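Home Blog Paper Kitchen About Contact

I have fallen hard for folded paper this winter, and I blame Ginette Robichaud entirely! She lent me a stack of old craft magazines in the fall (118 of them, two boxes, my poor back) and somewhere in the middle was a piece on making dividers out of card for shallow boxes and drawers. One long strip, one crease down its length, and it stands up by itself. I tried it that same night with the back of a calendar and then couldn't stop. So far I've done the button drawer, the tea shelf and the awful place where the batteries live.
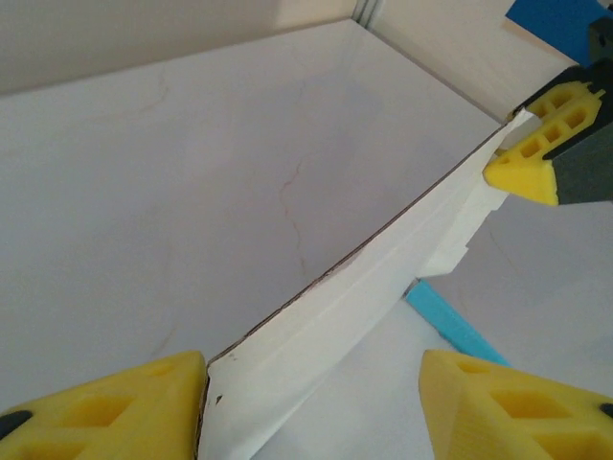
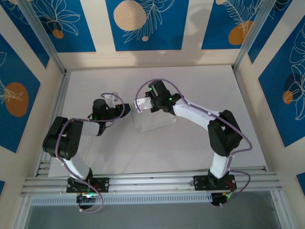
My favorite part is how little you need to get going. I score the line with a butter knife and a ruler, fold, and run my thumbnail along it twice. A clear shallow container like the one on the white table is my favorite thing to divide up – you can see what's in every section before you lift a finger. And please don't fuss over neat ends! The white strip has a ragged, torn-looking end, and mine come out that way half the time too. I tuck that end under whatever is heaviest.

Next up is the seed packets, all 19 of them, which I want sorted before March. Ginette wants hers done by planting month and I'm going alphabetical – we'll see who can find the radishes first.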